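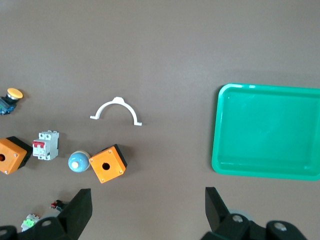
Answers to the questions we get most often about the Stulley parts library and repair bench. Last revised January 19, 2024.

## Joining and borrowing

**Who can use the library?**

Anyone who lives or works in Stulley, Crichton or Etwood. You need a photo ID and something with your address on it, such as a utility bill or a pay stub. If you work in one of the three towns but live somewhere else, a letter from your employer is fine.

**Does it cost anything?**

Membership is $22 a year per household. Looking through the shelves and asking questions at the counter is free, and you don't have to be a member to do either. Members pay for consumables such as wire, solder and heat-shrink at the price marked on the drawer.

**What is the difference between a part and a tool here?**

Tools come back. Parts usually don't. Crimpers, meters, strippers and soldering irons are lent out and checked in again. Switches, clamps, connectors, terminal blocks and fuses are given out for a small charge, and once they are installed in something they are yours. If you take a part and end up not using it, bring it back in the condition you got it and we will credit your account.

**How long can I keep a tool?**

10 days. You can renew by phone unless somebody is waiting for it. The insulation tester and the large crimper can't be renewed. They also can't be reserved by the same household for back-to-back loans.

**How many tools can I have out at once?**

Two from the main shelves. A kit in a case counts as one tool, but please check the list inside the lid before you leave. If a piece is missing when you get home, call us the same day so it isn't charged to you.

**What happens if I bring something late?**

It's $2 per day for each tool, and the charge stops when it reaches the replacement price. We don't charge for days when we are closed.

## Finding things

**How big is the catalog?**

There are 1,138 entries in it at present. An entry can be a single tool or a whole drawer of the same part, so the number of pieces is a good deal higher. The printed catalog at the counter is updated once a year in April. The computer next to it is updated whenever something is added or removed.

**I have an old switch and don't know what it's called. Can you match it?**

Usually, if you bring it in. A photo helps less than people expect – we need to read the markings on the body and measure the mounting hole. Please bring the nut or collar as well if you still have it. For relays and contactors, write down the coil voltage from the label before you take the old one out, as the print often rubs off.

**Do you stock parts for Irnitz washers and dryers?**

Some. The Irnitz machines with the round door latch are common around here, and we keep latches, drain hoses and a few timers taken from scrapped units. We don't have control boards for them and don't plan to.

**Can I ask you to order something?**

Yes, at cost, paid in advance. We place an order when there are enough requests to make the shipping sensible. That may be a few days or it may be over a month. If you're in a hurry you will do better at a supply house.

## The repair bench

**Will you fix my appliance?**

No, but we will help you fix it. You do the work and one of the bench helpers sits with you. Sign up for a slot on the sheet by the door or call. Slots are one hour, and a second hour is possible if the next one is open.

**What can't I bring?**

- Microwave ovens
- Anything that runs on gas
- Swollen or leaking batteries
- Tube televisions
- Anything too heavy for one person to carry in from the parking lot

**Do you test things before they leave?**

Every plug-in item repaired at the bench gets a ground and insulation check before it goes home. If it fails, we will tell you why. You can take it away, but we'll tag the cord and ask you to sign for it.

**Can I do house wiring with parts from here?**

You can get the parts. We don't give advice on house wiring beyond what is printed on the packaging, and the permit rules in Crichton are different from the ones in Stulley and Etwood. Call your town office before you start.

**Are children allowed at the bench?**

Yes, with an adult in the next seat. Safety glasses are required for everyone at the bench. We have small sizes.

## Donations

**What do you take?**

Hand tools in working order, test meters, unused electrical and plumbing parts, and full or nearly full spools of wire. Used switches and breakers are accepted only for the teaching drawer and are never given out for installation. We don't take paint, glue, extension cords or power tools without a guard.

**Do I need to sort them first?**

It helps. A box of mixed fittings is fine, but please take out anything rusted through, and don't mix in loose screws. Leave parts in the original bag if you have it – the part number saves a lot of time.

**Can I drop things off when you're closed?**

No. Boxes left outside get rained on, and we end up paying to have them hauled away. The Etwood branch has a drop-off counter inside the hardware store that keeps longer hours than we do.

**Do you give receipts?**

Yes, listing what you gave. We don't put a dollar value on it. Ask at the counter when you hand the items over, as we can't write one afterward.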